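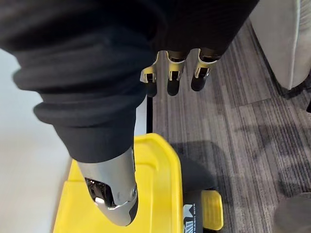

**Hadgu Robot Night** – the household chores group at Grindwood Shared Workshop

# Kondudell

Home-built control code, hand tuning notes and a small set of recordings for a two-armed robot that does chores very slowly. We love it anyway.

Last edited July 21, 2019

14 comments · 37 shares

## What's in here

Kondudell started as one arm on a workbench and a lot of tape. There are two arms and two hands now, and the code in this repo is what we run every week to get them picking things up, holding them over other things and letting go. If you've got a similar build at home, you should be able to lift whole folders out of here and have fun with them the same evening.

- `hands/` – finger and thumb control, grip presets, the calibration script
- `arms/` – joint limits, slow mode, the rest pose
- `chores/` – one file per chore, written as plain step lists
- `recordings/` – 300 short clips with joint positions and a text note for each
- `lernier/` – our little scheduler, which has its own README

Lernier is the part I'm proudest of. It keeps both hands on the same clock, so the left one can wait in a palm-up pose while the right one does the work, and it logs everything as it goes. You can run it on a laptop with no robot attached and it will happily print out what it would have done.

## Setting up

You need Python 3 and a serial connection to each hand. Clone the repo, then:

 pip install -r requirements.txt
 python hands/calibrate.py --side right
 python hands/calibrate.py --side left

Calibration opens and closes each finger in turn, then the thumb. Keep your own fingers out of the way. The thumb goes last and it moves faster than you'd expect! When the script finishes it writes `hand_right.json` and `hand_left.json`, and you should commit those to your own fork and not to ours.

If the thumb stops short, look at the pivot screw before you touch the software. I spent an entire January evening rewriting the thumb driver for a screw that needed a quarter turn.

Put a sleeve over the wrist if you have loose cables there. Ours is plain black cloth, and it's the cheapest upgrade in the whole build. Leave enough slack for the wrist to turn all the way, and check that no cloth can reach the thumb joint, which has open gears on the inner side. 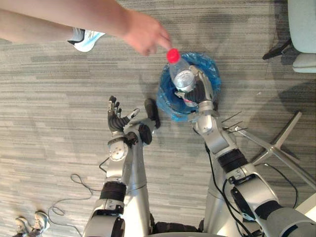

## The bottle chore

Of all the chores, `chores/bottle.py` has had the most work, and it's the one people ask to see first. The job is to take a plastic bottle, hold it over a lined trash bin and drop it in. Clear plastic is a pain for any color-based detection, so we went looking for parts of the bottle that stay easy to find, and a red screw cap like this one, against a blue bin bag, gives the detector something strong to hold on to. The grip preset closes the fingers on the middle of the body, just under the label, and that's the setting to copy if you only copy one. Bottles get tilted in the hand. That's fine as long as the hand is inside the opening of the bin before it lets go.

Run it with:

 python chores/bottle.py --slow --hand right

`--slow` caps the arm speed. Please use it whenever there are feet, chairs or cables near the robot. The arm cable runs down the outside and needs a free loop at the elbow – tape it too tight and the wrist pulls against it on every reach.

Settings that work for us:

| Setting | Value |
|---|---|
| grip_force | 10 |
| release_wait_ms | 500 |
| retries | 3 |

`release_wait_ms` is the pause between the hand getting to the bin and the fingers opening. Shorter looks much cooler and drops a lot more bottles on the carpet.

## About the recordings

Every clip in `recordings/` has a `.csv` of joint positions and a `.txt` note in everyday words ("right hand, bottle, missed, try again"). The misses are in there on purpose, and they're the most useful clips we have. Some notes are short. A few are mostly cheering.

Known problems:

- Left-hand clips are fewer and noisier. The left wrist had a bad connector for a while.
- Clock drift in the early clips, before Lernier. Use `tools/shift.py` to line them up.
- Lighting changes from night to night and we haven't tried to correct for it.
- All on the same striped carpet, so don't expect a floor detector trained on this to work in your kitchen.

## To do

- Put the rest pose in a config file
- Softer pads for the fingertips, the current ones pick up lint
- Two-handed bag tying (dreaming big here)
- Spanish version of the setup section

## Joining in

Pull requests are very welcome, especially grip presets for objects we haven't tried. Say which hand you used and paste the log. Bug reports with a clip attached get looked at first. Code and recordings are free to use for anything you like, and if you get a chore working, send us the step list so we can try it on ours!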